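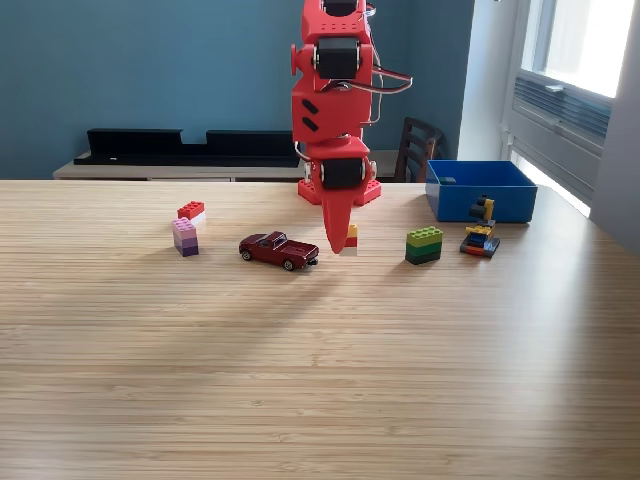

Fiction | Short Reads

Inventory of a Tabletop

7 April 2018
By Kazue Nishimura

The table had been in the Charpentier house for 24 years when Dudden was sent to appraise it. The instruction sheet from the office in Drosatstead read: one table, wood, light, with contents. He underlined the last two words and put the sheet back in his folder.

Appraisal of contents follows a fixed procedure. Items are recorded from left to right. Nothing is moved until it has been written down. Items that touch each other are entered as one lot, and items that stand apart are entered separately, whatever their size. Dudden had followed this procedure for 16 years and had taught it to two assistants, both of whom had gone on to sell insurance.

He sat down, uncapped his pen and began.

Lot 1 was a cluster of interlocking toy bricks. He wrote the colors in order from the top: red, white, then the pinks and purples. The red brick was offset to the right and rested partly on the white one. Under them the shades went from light pink through lavender to violet. He checked the spelling of lavender against an earlier report.

"Is that a house?" he asked.

The woman in the doorway was the daughter of the late owner. She had let him in and had not yet sat down.

"It's the customs office," she said.

Dudden considered this. The form had a column for description and a column for use. In the column for use he wrote: customs office. The form didn't say whose use was meant.

Lot 2 was a toy car, die-cast, dark maroon, in the style of an older pickup. The finish was glossy. The windows were dark and the wheels had silver trim. It stood on a diagonal with its front end to the right. He noted the direction. Direction wasn't required by the form, but a vehicle that is pointing somewhere can't be described fully without it.

"And the truck?"

"It's been cleared," she said. "It has its papers. It's on the way to Bradura."

"Where is Bradura?"

She indicated the middle of the table, where a narrow column of bricks stood one stud wide. Yellow, red, white. Dudden entered it as Lot 3 and wrote in the column for use: Bradura. He then asked whether the column was the whole of the town or only a part of it.

"It's the tower. The town is behind the tower."

He looked for the town. The procedure doesn't allow an appraiser to record an item that he can't see, and it doesn't allow him to record that an item is absent if a member of the household has stated that it is there. In such cases the line is left open and initialed. He left it open and initialed it.

The grain of the wood ran from left to right, fine and fairly even. He had intended to mention it under the condition of the table. On reflection he moved it to Lot 2, as road surface.

"Who built these?" he asked.

"My father and I. He did the customs office. I did the tower. We had rules about the border."

"What were the rules?"

She came in then and took the chair across from him. She gave the rules in order, and he took them down on the back of the instruction sheet, there being no space on the form.

A vehicle leaving the customs office must state its load. If it has no load, it must state that. The driver may be asked about the weather in Bradura and must answer, even if he has never been there. Vehicles move one hand's width per turn. A turn ends when the other player has finished what they are doing, which may be the dishes. No vehicle may be turned around. If a player is called away, the vehicle stays where it is and the turn stays with that player.

"How long may a player be called away?" Dudden asked.

"There's no rule for that."

"Whose turn is it now?"

"His," she said. "He was called away in October."

Dudden put the cap back on his pen. He had been asked to supply a value for the table and a value for the contents, and the office liked both by noon. The table was simple. Tables of that size in sound condition had sold for steady amounts across the district, and he wrote a number he could defend.

For the contents he turned to the printed schedule. Toys, loose, were valued by weight. Toys, assembled, were valued as loose, less the labor of taking them apart. There was no entry for toys in progress. He read the schedule a second time, including the notes, of which there were 13. Note 5 allowed an appraiser to hold back a lot from valuation if it was subject to an unfinished transaction between named parties.

"I'll need the names of the parties," he said.

She gave them. He wrote them down in full, hers and her father's, and in the field marked date of expected completion he drew a short line.

"What was the truck carrying?" he asked. "It should be stated."

"He never said. It would have been his to say."

"Then I'll put undeclared."

"You can't. It's been cleared. It couldn't have been cleared if it was undeclared."

He saw that this was correct. He thought about the matter for some time, with his hands flat on his knees so as not to touch the table. In the end he wrote: load known to driver.

She read the line upside down and nodded.

He tore off the second copy and gave it to her, and explained that the table could not be collected while the lots upon it were held. This might be a nuisance to the estate. She said the estate was her and one cousin, and that the cousin had a table already.

At the door he stopped to button his coat.

"The weather in Bradura," he said. "I should have asked."

"Dry," she said. "Some wind later."

He took out the form and added it under remarks.

More Short Reads
The Weighbridge at Drosatstead
Two Keys for the Same Drawer
A Correction to the Timetable
What the Surveyor Left In
Minutes of the Lower Field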